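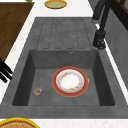
Dark gray composite sink with ribbed drainboard, white countertop.

10 June 2026

Water hardness in my part of Plesten is 300 mg/L as calcium carbonate. I measured it with a drop titration kit in January and again last week, and the two readings matched. Anything above 180 is usually classed as very hard.

The obvious effect is scale. White film dries on every dark surface, and the kettle needs descaling far more often than it did at my old place in Brorkavel. Citric acid handles the kettle. I dissolve two tablespoons in a full load of water, bring it to a boil, leave it for 20 minutes and rinse twice.

The water heater is the larger problem. Scale forms faster as temperature rises, so I lowered the setpoint from 140 °F to 125 °F and flushed the tank. The drain valve clogged with grit twice.

I priced a Gondaron softener at the hardware store. The unit holds 80 pounds of salt, and the bypass valve is sold separately for $109. Installation needs a drain line within reach, and mine would have to cross the garage. I have not ordered it yet. The next step is a pressure reading at the main.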